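Die Beratungsstelle der Stiftung Lerisen in Drukberg begleitet Unternehmen und Fachkräfte aus Drittstaaten auf dem Weg zum Aufenthaltstitel. Othmane Sqalli leitet dort das Referat Arbeitsmigration, Wael Alaoui ist für die Verfahren der Arbeitgeber zuständig. Das Gespräch wurde am 28. März 2026 in den Räumen der Stiftung geführt.

## Weniger Anträge, längere Vorbereitung

Im zurückliegenden Geschäftsjahr hat die Beratungsstelle 2.083 Anfragen bearbeitet. Othmane Sqalli weist darauf hin, dass diese Zahl allein wenig über die tatsächliche Zuwanderung aussagt. „Eine Anfrage ist noch kein Antrag, und ein Antrag ist noch kein Arbeitsvertrag“, sagt er. Vor allem kleinere Softwarehäuser erkundigten sich früh, entschieden sich dann aber häufig, eine Stelle zunächst im Ausland zu besetzen und die Person von dort aus arbeiten zu lassen.

Als Grund nennt er die Planbarkeit. Ein Betrieb, der zum Beginn eines Kundenprojekts eine Entwicklerin benötige, könne den Termin nicht beliebig verschieben. Die Firma Shehata, seit längerem Mitglied im Förderkreis der Stiftung, habe im vergangenen Jahr sechs Stellen ausgeschrieben und vier davon mit Bewerbern aus Drittstaaten besetzt. Die beiden übrigen seien offen geblieben, bis das Projekt neu zugeschnitten wurde.

Wael Alaoui ergänzt, dass die Unterlagen der Arbeitgeber inzwischen sorgfältiger geprüft würden als die der Bewerber. „Die Stellenbeschreibung muss zum Abschluss passen, das Gehalt zur Stellenbeschreibung, und beides zum Vertrag. Weicht ein Dokument ab, beginnt der Schriftwechsel.“

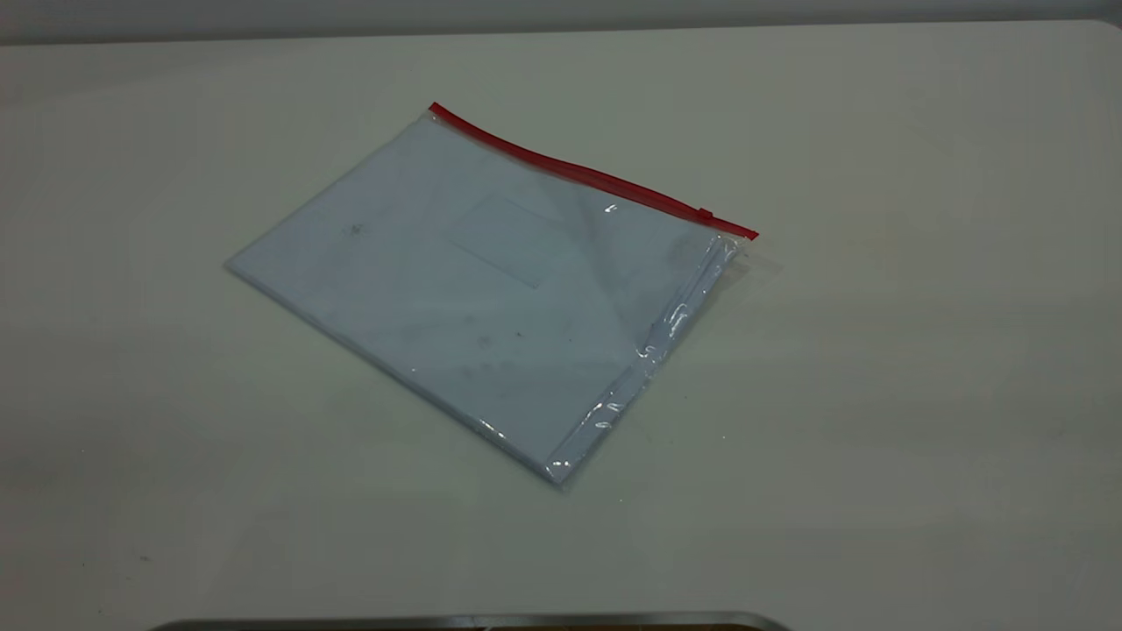
Wer reicht die Unterlagen im beschleunigten Verfahren ein? Das übernimmt der Arbeitgeber mit einer Vollmacht der Fachkraft bei der zuständigen Ausländerbehörde; die Fachkraft selbst beantragt anschließend das Visum bei der Auslandsvertretung.

Alaoui empfiehlt, die Vollmacht gleich mit dem Vertragsangebot zu versenden. In seinem Referat habe sich ein Vorlauf von sieben Wochen bewährt, bevor der erste Behördentermin vereinbart werde. In dieser Zeit würden Zeugnisse übersetzt und Abschlüsse abgeglichen.

Zur Sprache kommt auch die Lage der Familien. Gonzalo Ibarra, der vor zwei Jahren als Datenbankentwickler nach Drukberg kam und heute ehrenamtlich Neuankömmlinge berät, nimmt an diesem Teil des Gesprächs teil. „Mein Vertrag war unterschrieben, die Wohnung gefunden. Für meine Frau Ana gab es zu diesem Zeitpunkt noch keinen Termin“, berichtet er. Er habe die ersten Monate allein verbracht. Ein Kollege mit vergleichbarer Qualifikation habe aus demselben Grund ein Angebot in einem anderen Land angenommen.

Sqalli hält solche Fälle für bedeutsam. Die Gehaltsfrage werde in der öffentlichen Debatte überschätzt, sagt er, der Familiennachzug dagegen unterschätzt. Die Stiftung rät Arbeitgebern deshalb, beide Verfahren gemeinsam vorzubereiten und den Ehepartnern eine eigene Ansprechperson zu nennen.
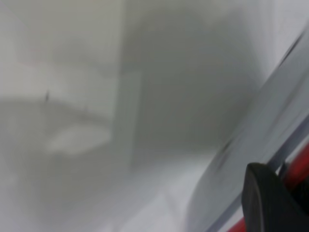 ## Neue Sprechstunde ab Mai

Im Mai richtet die Beratungsstelle eine zusätzliche Sprechstunde für Betriebe ein, die erstmals international einstellen. Vorgesehen sind zunächst 40 Termine. Die Leitung übernimmt Moataz Bennani, der zuvor in der Personalabteilung eines mittelständischen IT-Dienstleisters tätig war.

Auf die Frage, ob die Stiftung damit Aufgaben der Behörden übernehme, antwortet Sqalli zurückhaltend. „Wir treffen keine Entscheidungen und geben keine Zusagen. Wir sorgen dafür, dass eine Akte vollständig ist, wenn sie auf dem Tisch der Sachbearbeitung ankommt.“ Mit der örtlichen Ausländerbehörde bestehe ein regelmäßiger fachlicher Austausch, eine Bevorzugung einzelner Betriebe sei damit nicht verbunden.

Betriebe werden gebeten, zum ersten Termin den Entwurf des Arbeitsvertrags und die Stellenbeschreibung mitzubringen. Anmeldungen nimmt das Sekretariat der Stiftung Lerisen schriftlich entgegen.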